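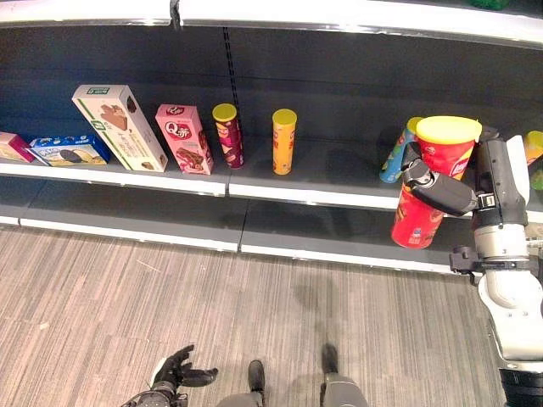

Borislav Kadrić wrote back after reading my outline that every store manager he trained in Zadar would walk out on me by the second slide. Full shelves sell, he said, and a gap is money on the floor. I have heard that for 20 years. I still want to see the numbers.

Start with the canisters. Chips in a tube with a plastic lid stand up well, until a shopper puts one back crooked. Then the one beside it leans. The planogram says straight rows, labels forward. Ask the room: who has seen a planogram hold past lunch?

Pellow sold its stores a facing-up routine in January. Staff walk the snack aisle every 40 minutes. The brochure promised better sales. I asked for the sales before and after and got a color chart. Pause here, let them laugh if they want to.

Boxes next. Cookie boxes lying flat take up a lot of shelf and show their best side to the ceiling. Upright is better, fine, I'll give them that. Leaning is worst – half the label goes and the thing slides.

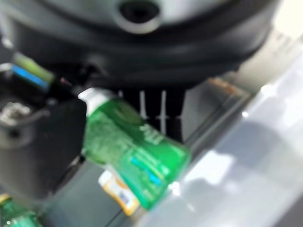

Drinks are harder to argue about, so go slower. A bottle has a front and a back, and turning every label out takes time that no budget I have seen includes. Armindo Paiva timed it for me at the Melelach store: 200 bottles, 20 minutes, one person, no customers asking where the eggs are. Multiply that out on the board. Don't round it.

Then the Kołodziej survey. They asked 1000 shoppers whether they like a tidy shelf. Of course they said yes. Did tidy shelves make them buy anything? That question was left off the form.

Skip the slide on shelf lips if we are running late. Take Borislav's objection first in the Q and A – he will be in the second row anyway.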